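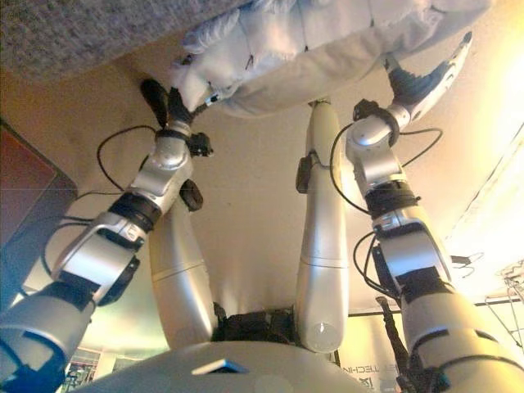
Prostport Releases Room Reset Guide for Upholstered Seating and Soft Furnishings

LUTVILLE – Thursday, June 21, 2018 – Prostport, a supplier of furnishing and upkeep services to short-stay apartments, today released the Room Reset Guide, a written procedure for the seating corner of a furnished bedroom. The guide covers tub armchairs, loose cushions, throws and the floor area around the chair. It applies to all Prostport-serviced rooms in Lutville, effective immediately.

The guide replaces a set of single-page room cards issued in January. Those cards dealt with beds and bathrooms in detail but gave the armchair a single line: "Chair: tidy." Room inspections carried out after the cards were issued found wide differences in how the line was read. Cushions were left on the bed, throws were stored in wardrobes, and the floor under the front of the seat was often passed over.

The new procedure begins with the cushion. Large white cushions are lifted with both hands, one near each end, so that the filling does not shift toward a single corner. Quilted pieces are checked along the stitched seams for pulled thread. A cushion with an open seam is set aside for repair and does not go back on the chair.
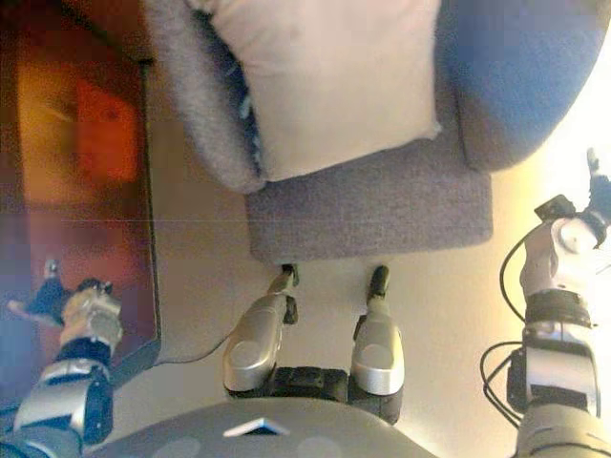 Placement is specified by chair type. On a gray tub armchair, the cushion rests against the chair with its long edge level. Where a second cushion in a contrasting color is supplied, such as blue, it goes in last. Fabric caught between a cushion and an armrest is pulled free before the corner is signed off, as trapped fabric creases and can mark the upholstery.

Chairs are to stand clear of wardrobes and other cabinets. Glossy cabinet finishes show contact marks easily, and the guide calls for enough clearance to open a door fully without touching the armrest. Cables that cross the floor near the chair are rerouted along the wall where the outlet position allows it.

Throws and blankets have a separate section. They are shaken out away from the chair, folded lengthwise and then folded again to the width of the seat. Fringed throws are handled by the body of the cloth. The fringe is straightened by hand after folding, and loose threads are trimmed with scissors, never pulled.

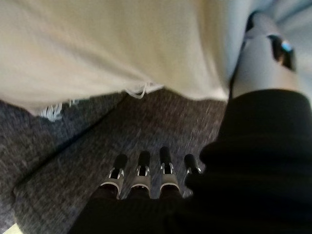 Carpet is inspected while the throw is off the floor. Speckled gray carpet, used in a large share of serviced rooms, hides lint and short threads well, and the guide therefore asks for a vacuum pass in 2 directions. Seams in the carpet are checked for lifting. Any lifted seam is reported the same day and the chair is kept off it until the repair is complete.

The procedure was drafted with Ó Gríofa, an upholstery workshop in Lutville, which supplied the sections on seam inspection and fabric care. It was tested in 171 rooms during the spring. Testing led to one change in sequence: the floor under the seat edge is now checked twice, at the start and at the end, as small items such as plastic bags and cloths tended to be set down there during work and left behind. 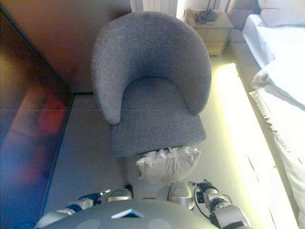
Surrounding items are covered in a short final section. Radiator fins are dusted from top to bottom before the carpet is vacuumed. Nightstand drawers are opened, emptied of items left by the previous guest and closed. Cables on top of a nightstand are coiled so that they do not hang over the drawer fronts.

The guide is printed on coated stock in a pocket format. A first run of 300 copies has been delivered to service teams. A further 200 copies are reserved for property owners who handle their own rooms.

Record sheets for the procedure are available through Zovudari, the room logging system already used by Prostport teams. Existing account holders do not need to update their settings. The older room cards may be discarded, except for the bed and bathroom cards, which remain valid.

About Prostport

Prostport supplies furniture, soft furnishings and scheduled upkeep to furnished apartments in Lutville. Requests for printed copies of the guide may be made at the Prostport service counter in Lutville during business hours.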